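We use cookies to remember your settings. By carrying on you agree to this. Accept | Manage

How to sort out a kitchen cupboard and keep it that way

Last updated: April

This is the method we use at the Fimcombe community kitchen, cut down for a cupboard at home. It takes most of a morning for a full-height larder and less for a single wall cupboard. You need a damp cloth, a dry cloth, a marker pen, a roll of masking tape and enough clear table to put everything on.

Step 1. Empty the whole cupboard

Take out everything, including whatever has slipped down the back. Doing one shelf at a time is tempting, but you end up moving the same tins from shelf to shelf. Put like with like as you go: tins, dry goods, baking things, oils and sauces, tea and coffee, snacks.

Step 2. Check the dates

A use-by date is about safety. If it has passed, throw the food away. A best-before date is about quality, and most dry food is fine for a while after it if the packet is sound. Flour, nuts and brown rice go stale sooner than you might think, so smell them. Throw out any tin that is bulging, leaking or badly rusted, whatever the date says.

Write the date on a strip of tape and stick it on the front of anything where the printed one is hard to find. It saves picking up every jar next time.

Step 3. Clean and measure

Wipe the shelves with warm water and a little washing-up liquid, then dry them properly. Damp shelves make paper packets go soft. While the cupboard is bare, measure the width, depth and height of each shelf and write the figures down. Ours are 30 cm deep, and most of the boxes we first bought stuck out too far to shut the door.

Step 4. Use baskets for small packets

Tins and jars stand up by themselves. Packets don't, and they are what makes a cupboard untidy. Put them in open baskets, one kind of thing to a basket, and keep the baskets small enough to lift down with one hand when full.

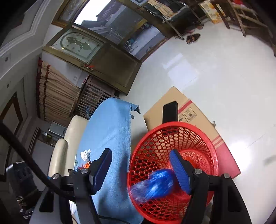
Cúc Lý wrote in to say that she had tried lidded boxes for two years and gone back to open ones, as her family put things on top of the lids and never inside. She also keeps one basket just for half-used packets, and that gets looked through before anything new is opened. We have copied this and it works well.

Plastic is easy to wash. Wicker looks nice – but crumbs get into it and are hard to shift. If you store flour or sugar in the packet, stand it in a solid tub so that spills stay put.

Step 5. Put things back by how often you use them

Everyday food goes between waist and eye level. Heavy things such as big bottles of oil go low down. The top shelf is for what you use a few times a year: cake cases, jelly moulds, the spare bag of salt. Keep cleaning products out of the food cupboard altogether.

Put the oldest at the front and the newest at the back. With tins, make rows going front to back, one kind to a row, so that you can see what you have.

Step 6. Label the shelf

Stick the tape on the edge of the shelf, below where the basket sits. Baskets get swapped about and their labels stop being true. Vy Ung did the labels at Fimcombe in capitals with a thick pen, and they can be read from the doorway.

Keeping it going

Look through the half-used basket before you write a shopping list. Wipe one shelf a week. Do a full clear-out twice a year – we do ours in April and again before the winter stock comes in.

Get our monthly household tips by email. Enter your address to sign up. You can unsubscribe at any time.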